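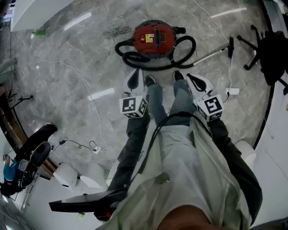 2 min read

Allham Car Share Society: minutes of the February members' meeting

Present: Floarea Stoica (chair), Adelmo Bellini, Higinio Ayala, Macario Ochoa. Flynn Rakena joined by phone from a lay-by.

1. Previous minutes
Agreed, once Mr Ochoa's remarks on diesel had been shortened. Mr Ochoa asked that the shortening be recorded. It is.

2. Joint scheme with Jurnidora
Ms Stoica reported that the Jurnidora club still wishes to pool cars with ours. They would bring two electric hatchbacks and a van described in their letter as "characterful". Mr Bellini has driven the van and offered other words. Pooling agreed in principle, van excluded until it has a new clutch.

3. Charging point, Escobedo Road
The council has replied to our application of last spring. It wants the same application on a different form. Mr Ayala will copy it across and has asked for a better pen.

4. Letum booking app
Members continue to find the app lively. It let Mr Rakena reserve the blue estate for 400 days, and he has kindly given most of them back. Mr Rakena said he had only wanted it until Saturday. Letum has been written to again. The paper diary stays in the key cupboard meanwhile.

5. Money
Balance stands at £1031 after insurance. Mr Ochoa proposed spending up to £8 on an ice scraper for the estate. Discussion of this took longer than item 2. Carried, Mr Bellini abstaining on the grounds that he owns a scraper and had offered it.

6. Any other business
Whoever moved the driver's seat of the estate fully forward is asked to move it back. Mr Rakena's line dropped at this point and he was taken to be in favour.

Meeting closed at 9.20 pm. Next meeting in the same room, if Mr Ayala remembers to book it.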